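Still Done by Hand: The Glove Tray
Gallery 3
Sunday, February 10, 2019

Every October the trade halls fill up with machines that are going to take over the dull jobs by spring. I have been going long enough to have seen several springs. The Haketetti people showed a folding arm that did a towel very nicely, as long as the towel was the one they brought. Norðdahl had a shelf picker that was good with boxes and lost its mind over a bag of rice. I don't say this to be mean. Boxes are hard too. But the brochures say "any household or shop task," and I'd like to hold them to the word "any."

So this gallery is about a job no brochure mentions: handling thin disposable gloves and laying them flat in a tray. Bakeries do it, salons do it, and so does anyone who hates digging a glove out of a wad. The whole setup is a table, a clear plastic container and a pair of hands.
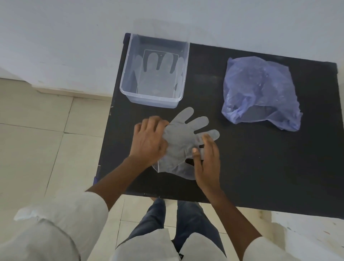 I put this job to a salesman at the Prodden stand and he told me it was "basically pick and place." Pick what, though? A glove like that has no fixed shape. It clings to the next glove, it clings to you, and it creases if you look at it wrong. It is also clear, so a vision system gets a few bright edges and a lot of whatever is underneath. A person works mostly by feel, and you can tell there's one layer between your fingers or two without thinking about it. I have yet to see a gripper on the show floor that can say the same about film this thin.

Prodden did have a demo with soft goods. I stood there for 19 tries. The cloth was thick, bright orange and laid out by an attendant before each go, and the arm still came up with nothing more often than I'd expect from a paying product. When I asked about clear plastic, I was handed a pen.

Cosovar takes a different line and says the answer is more practice data, hours and hours of people doing ordinary chores. Maybe so. It's the most sensible pitch I've heard, and I would still like to see it deal with a box of 200 gloves, stuck together the way they come, with no one standing by to help. 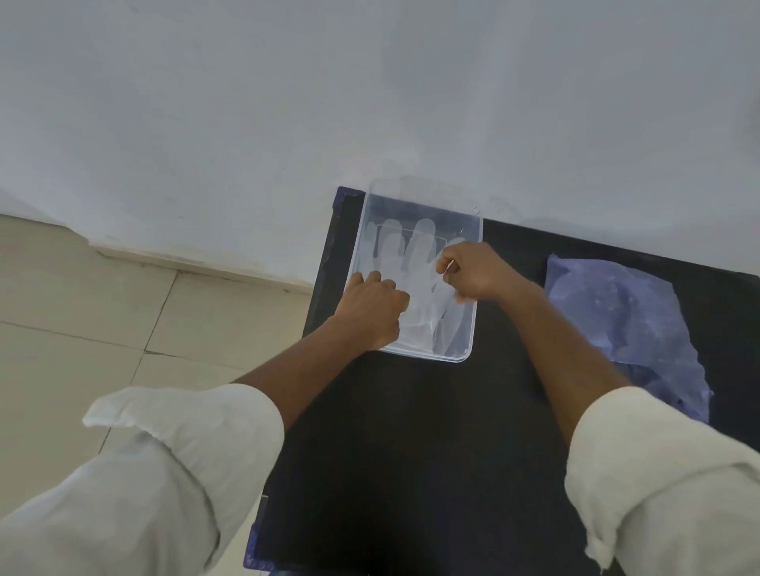

Left hand on the palm of the glove, right hand pinching a fold near one of the fingers.

Two hands doing two different things on the same bit of plastic is the part I'd watch for. Most of the arms I've seen work alone, and the two-armed ones tend to take turns. If you know of a machine that can do this job on a plain table, with gloves it didn't bring itself, write to me and I'll come and look. I'll bring the gloves.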